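Finding cloth edges from a wrist view with Cuvix

If you have got as far as joining the camera stream to the planner, this is the fun bit! By the end of this page your arm will pick its own grasp point on a folded towel, using nothing but the wrist view and a short Cuvix script.

You will need the Flidmont driver running and the Hisach calibration file from the last page. Check that the file loads before you go any further -- a stale one gives no error, just grasps that land to one side.

Step 1. Open the stream and save a short run. Ours came to 1635 frames, plenty to tune on.

Step 2. Pick a few frames that differ a lot and load them into the viewer.
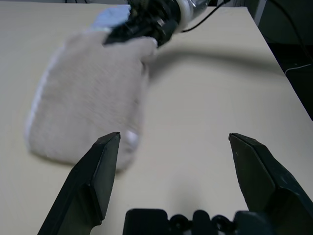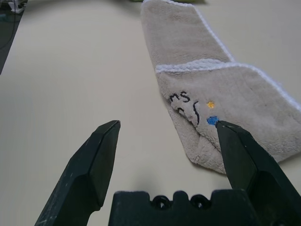
Step 3. Set the edge finder. It looks for long thin bands that are lighter than the cloth on one side, then scores each by length and sharpness. Start with edge_min at 37 and leave the rest alone. The white trim on the beige cloth is what it should lock on to, and in the second picture there is trim on both layers of the fold, so expect two candidates and keep the lower one for now. Pale cloth on a cream table is a hard pairing, and I love how well the trim copes with it.

Step 4. Mask your own gripper. Draw round both fingers at their widest opening, then grow the mask by 3 pixels. Skip this and the finder will happily offer you a fingertip.

Step 5. Throw away blurred frames. Turn on blur_gate and play the run again. Any frame with the cloth on the move should drop out of the list, and the planner will hold its last good point until a sharp one turns up.

Step 6. Send the point to the Rashidi planner with "send --dry" first. Watch the path on screen, and if it looks sane, drop the flag and let it go at low speed.

If the point jumps between layers, raise edge_min in steps of 2.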